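Jevley Round Wicker Serving Basket

Item 2787
Tableware and Serving: Baskets and Trays
Sold individually or in cases of 35

The Jevley Round Wicker Serving Basket is a shallow, open basket for sandwiches, rolls, wrapped snacks and whole fruit. It is intended for canteens, meeting rooms, reception areas and other places where food is set out for people to help themselves. The basket is woven in an orange-brown finish and has a tightly woven rim that gives the hand a firm edge to hold when the basket is carried.

Fernside supplies the basket to schools, offices, community halls and catering departments. Private customers may order single baskets on the same terms.

General description

The low side of the basket allows the contents to be seen from a seated position and reached without disturbing the items underneath. Triangular sandwiches may be placed flat, or leaned against the inside wall with the filled edge facing upward. Guests can then see the filling before choosing, and less handling takes place over the course of a lunch.

The basket has no lid and no handles. It should be lifted with both hands, one on each side of the rim. Customers who need a carrying basket with a fixed handle are referred to the Groen range, which is listed separately under Transport and Picnic.

Each basket is woven by hand. Slight differences in color and in the spacing of the weave will be found between one basket and the next, and also within a single case. These differences are not considered defects. Customers who require a close color match across a large table should note this on the order form, and the warehouse will select from one delivery where stock permits.

Use with other serving pieces

The basket is commonly set out with a flat tray and a bottle rack. In this arrangement the basket holds the sandwiches, the rack holds the drinks, and the tray is left clear for guests to assemble a meal. A tray with a raised rim is recommended where bottles will be carried.
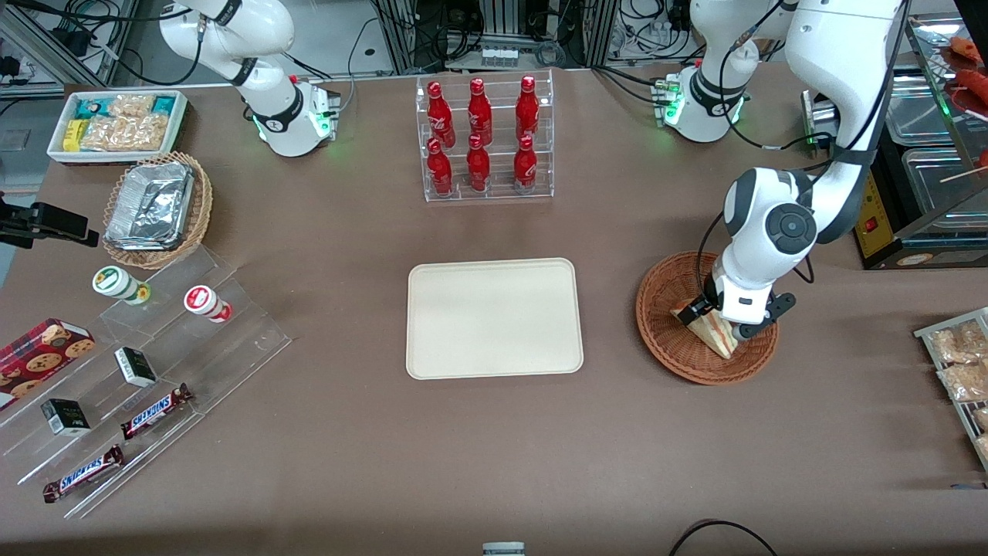
Round wicker basket with sandwich, shown with cream-colored tray and two-tier clear acrylic bottle rack.

The tray and the bottle rack are not included with the basket. Both may be ordered from the Memcombe serving series. A tiered rack is suggested where bottles are to stand in more than one row, as the labels of the back row remain visible over the front. Bottles and food are not included with any item in this section.

For a buffet table approached from one side only, the basket should be placed toward the front edge, with taller pieces behind it. For a table approached from both sides, two baskets should be used, one for each line of guests. Overfilling is discouraged. A second basket kept ready in the kitchen and exchanged for the first when it runs low gives a neater table than a single basket that is filled above the rim.

Lining and food contact

Unwrapped food must not be placed directly on the weave. A clean liner is to be used at all times with sandwiches, bread, pastries and cut fruit. Plain paper liners and washable cotton liners are both suitable. The liner should cover the base and reach at least to the inside of the rim. Paper liners are to be changed each time the basket is refilled. Cotton liners are to be changed at the end of each service, or sooner if marked by food.

Wrapped goods and whole fruit with a peel may be placed in the basket without a liner.

The basket is not intended for hot dishes, soups, sauces or any food that may leak. It must not be placed in an oven, in a microwave or under a heat lamp. Chilled food set out in the basket should be returned to refrigeration according to the rules in force at the place of service.

Care and cleaning

Crumbs should be shaken out after each use. A soft, dry brush will remove any that have settled in the weave. Marks may be wiped with a damp cloth and a small amount of mild soap, followed by a second cloth with clean water. The basket must then be left to dry fully in open air before it is put away.

Do not soak the basket. Do not wash it in a dishwasher. Do not dry it on a radiator or in strong sun, which may cause the weave to become brittle and the color to fade.

A basket with broken strands on the inner wall or rim should be taken out of food service. Loose ends may be trimmed by the user with small scissors, provided that the strand itself is still held firmly by the weave.

Storage

Baskets may be nested in stacks of no more than 5. Higher stacks place strain on the rim of the lowest basket. A sheet of paper between baskets is advised for storage longer than one school term or season. The storage area should be dry and well aired. Baskets should not be kept in closed plastic bags.

Ordering and delivery

Orders for single baskets are sent from the Fernside warehouse by parcel service. Full cases are sent by pallet and require a ground-floor delivery point with a person present to sign. Case orders received before noon on Monday are prepared in the same week. Orders for the winter holiday period should be placed by the end of November.

Mixed cases are not available. Customers ordering the basket together with Memcombe trays or racks will receive the items in separate cartons, which may arrive on different days.

Returns

Unused baskets may be returned in their original packing with the delivery note enclosed. Baskets that have been used with food cannot be accepted for return, except in the case of a fault in manufacture. Damage in transit should be reported on the day of delivery, and the outer carton should be kept until the report has been answered.

Related items

Memcombe Flat Serving Tray, cream
Memcombe Two-Tier Bottle Rack, clear acrylic
Jevley Cotton Basket Liner, round
Jevley Paper Basket Liner, round, pack of 94
Groen Carrying Basket with Fixed Handle

Questions about this item may be sent to the Fernside tableware desk. Please quote the item number in all correspondence.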